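Progress report for June
Project: hand-held gripper and small-parts sorting
Prepared by Ojārs Toom for the Wandico small grants program
Workshop: Nuralley shared workshop, bench 2

Summary

The hand-held gripper is built and in daily use. The second part of the project, the fixed arm that will use the same fingers, is behind the plan. The base plate came from Lapiņa with the wrong hole pattern and I had to send it back. The new plate has arrived, but I lost almost the whole first half of June. I ask you to read the schedule below with this in mind.

Work done in this period

I changed the finger shape again. The first version had a blunt tip and it pushed small objects away before it could close on them. The present fingers have an angled tip and a flat top face. They print in one piece and do not need supports, so I can replace a broken finger the same evening.

The pads took more time than I expected. Glue alone did not hold on the printed surface. I now roughen the inner face with coarse paper, clean it, and leave the glued pad in a clamp overnight. One pad has come off since I started to do it this way, and I think I did not clean that finger well.

The trigger spring was replaced with a softer one. With the old spring my hand was tired after half an hour, and the later recordings were visibly worse than the early ones.

The camera mount is stiff enough now. I printed it with thicker walls and moved the cable to the other side, where it does not catch on my sleeve.

Recordings

The target in the grant plan is 100 usable recordings for each object. Each one starts with the jaws open and the object lying free on the white table. I began with the objects that are flat and slide easily, because I expect them to be the most difficult for the arm.

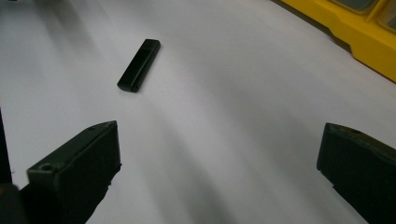 For the flat objects I had to learn to come in low and close slowly. If I hurry, one finger arrives first and the object turns. I keep these failed attempts in a separate folder and do not count them toward the target, but I would like to use them later.

The light is still a weak point. The shadows on the table change when another member works at the next bench. Trumovar has offered to lend me 2 lamp stands and I plan to collect them before the next series.

Money

The return shipping for the plate was not in the budget. I paid it from the line for printing material, where there was enough left. I do not ask for additional money at this time.

Next steps

Mount the arm on the new plate and check that it does not rock. Fit one pair of fingers to it, with no changes to their shape. Finish the recordings of flat objects. I would like to move the arm demonstration 2 weeks later than written in the plan, and I ask for your agreement to this by e-mail.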